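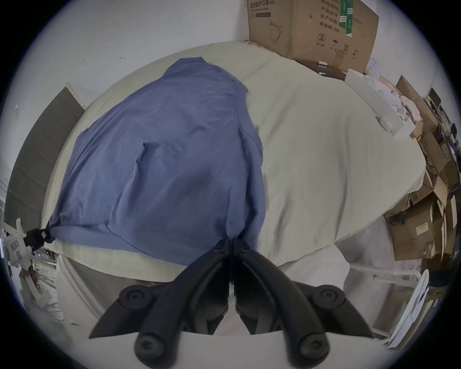
I used to change our sheets whenever I remembered, and then in July we had a run of sticky nights and I finally got myself a system. It's not fancy, but the bed feels so much nicer that I'm sharing it anyway!

First thing, leave the bed unmade for a while when you get up. I throw the covers back and go have my coffee, and by 10 it's aired out and ready to make. My grandmother's house was built in 1910 and every bedroom had a chair at the foot of the bed just for hanging the blankets over (I still do this when I have a chair free, so almost never).

For washing, use less detergent than you think. I was filling the cap to the top for years and wondering why my cotton sheets felt stiff. Now I use half, plus a splash of white vinegar in the rinse. Wash sheets by themselves too, or you'll be fishing socks out of the corners of the fitted one.

Check your mattress depth before buying new sheets. Mine is 16 inches with the topper and the standard fitted sheets kept popping off at night. I ended up with a deep-pocket set from Prena and a pack of their sheet clips, and they've stayed put so far.

Pillowcases get swapped twice as often as the rest. And if you lose track of which set goes with which bed, fold the whole lot up and stuff it inside one of its own pillowcases. My linen closet is only 33 inches wide and everything fits now, even the big winter blanket, as long as it goes in first.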